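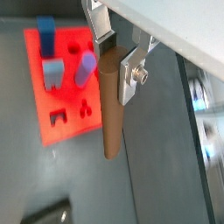 Informe de la visita al Museo de la Batería Costera de Damham

Una delegación de la Asociación de Estudios de Historia Militar se desplazó en octubre a Damham para conocer el archivo y las salas dedicadas a las compañías de estibadores que sirvieron en el puerto durante la Segunda Guerra Mundial. La recibió la directora de colecciones, Ragnheiður Hallgrímsson, quien expuso el estado de la catalogación y acompañó al grupo durante toda la mañana.

El fondo principal reúne 535 expedientes personales, de los cuales 484 han sido ya transcritos. Los restantes presentan daños por humedad y se conservan en el depósito de Palton, a la espera de restauración. La delegación pudo consultar varias hojas de servicio, así como el registro de propuestas de condecoración. En este último figuran 17 nombres de soldados cuya recomendación fue cursada por sus oficiales y nunca obtuvo respuesta.

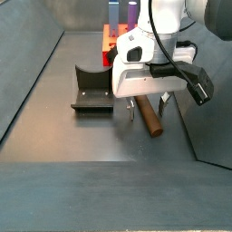 El historiador Valdemar Mikkelsen presentó a continuación su estudio sobre dichas propuestas. Señaló que casi 100 cartas de familiares, depositadas en el museo por sus descendientes, permiten reconstruir las gestiones realizadas tras la desmovilización. Varias de ellas fueron leídas en la sala de consulta, donde se debatió también el criterio seguido para fechar las que carecen de matasellos.

La visita prosiguió en el emplazamiento exterior, con un recorrido por los muelles de descarga y el antiguo puesto de primeros auxilios. Este edificio permanece cerrado al público, y el acceso se realizó en dos turnos.

Ambas entidades acordaron intercambiar copias de los inventarios y estudiar la edición conjunta de una selección de las cartas. Las solicitudes de consulta del fondo pueden dirigirse por escrito al archivo del museo, cuya sala de lectura atiende a los investigadores los viernes, previa cita.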